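Home | News | Labs | People | Events | Contact

April
By the Merkside staff

Pallavi Thakur keeps a plain notebook next to the arm and writes in it every time a grasp fails. By the time we talked she had filled nearly 30 pages. The entries are short. "Cap slipped." "Came in too low, pushed box." "Wrong bottle, right place."

Thakur works at Merkside on robot learning, and for the past year her project, called Tuvari, has looked at a narrow question. When a small arm learns a task by copying examples from people, does it help to include examples in which something goes wrong and is then put right?

"Most sets of demonstrations are clean," she said. "The person running the arm knows the task, they do it well, and if they mess up they throw the episode out and start over. So the policy has only ever seen things going well. Then it misses by a centimeter and it has no idea what to do, since it was never there before."

The idea that a policy drifts away from what it was trained on is an old one, and she was careful to say she did not come up with it. What she wanted was a count. How many of the messy episodes do you need, and does it matter what kind of mess they contain?

Her group collected 1507 episodes of a packing task. The arm takes bottles from baskets and stands them in a carton, following an order given as a short line of text. Of those, 1000 were clean. The rest had a disturbance in them. Sometimes the operator fumbled the grasp on purpose and recovered. Sometimes a second person moved the carton while the arm was working, or took a bottle out again, or folded a flap back in.

"The second kind is the one I argued for," Thakur said. "People in the lab thought it was the same thing. If the box moves, or if the gripper is in the wrong place, either way there's a gap between the gripper and the box. But they don't look the same to the camera. In one of them there's a person's arm in the view."

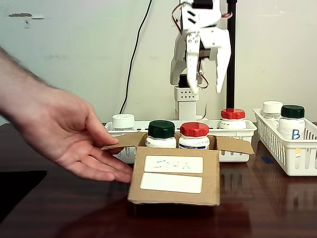

The choice of bottles took longer than she expected. An early version of the task used blocks in different colors, and the policy learned it so quickly that there was nothing left to compare. Bottles of about the same size were harder. With white bodies all round, the cap does most of the work of telling them apart, and even that is not enough, as the red caps show: one is in the carton and another is still waiting in the long basket behind it. "If the order says red and there's already a red in the box, is the job done or not?" she said. "The policy has to look in the box. A lot of them don't. They go back to the basket and get the other one."

She compared training on the clean episodes alone with training on mixes of the same total size, so that a better score could not be put down to having more data. Swapping in operator fumbles helped with missed grasps and did very little else. Swapping in episodes where a person stepped in helped with missed grasps slightly less, but it also helped when the carton was shifted, and it cut down on the repeated-bottle mistake.

That last part surprised her. She has a guess about it, and she called it a guess more than once. "In the clean data, what's in the box always matches what the arm just did. So you can get away with ignoring the box. Once somebody is taking bottles out, you can't. I think that's the reason, but I haven't shown it."

Two things did not work. Mixing in too many interrupted episodes made the arm hesitant, and it would stop short of the carton and hover with a bottle in its fingers. Thakur thinks it was picking up the pauses of the operators, who naturally waited when someone else's hand was near. Trimming the pauses out of the recordings fixed part of that. The other failure was with new hands. When a visitor wearing long sleeves moved the carton, the policies trained on bare forearms did worse, and she has not fixed it.

"We had 2 people doing nearly all the interrupting," she said. "That's on me. I was thinking about bottles and boxes and I didn't think about sleeves."

The next round is meant to deal with this. A partner lab, Bandara, will run the same task with its own arm and its own people, and the results will be pooled. Thakur also wants to change the written orders so that some of them name the letter on a bottle's label and say nothing about the cap. She expects the scores to drop when that happens.

Asked what someone with a single arm and not much time should take from the work so far, she thought about it for a while.

"Keep the bad episodes," she said. "Don't delete them at the end of the day. Write down what happened and sort it out later. I deleted a lot of mine the first few months and I'd like to have them back."

The recordings will be released under the name Rirnen once the labels have been checked. She is doing the checking herself, mostly in the mornings.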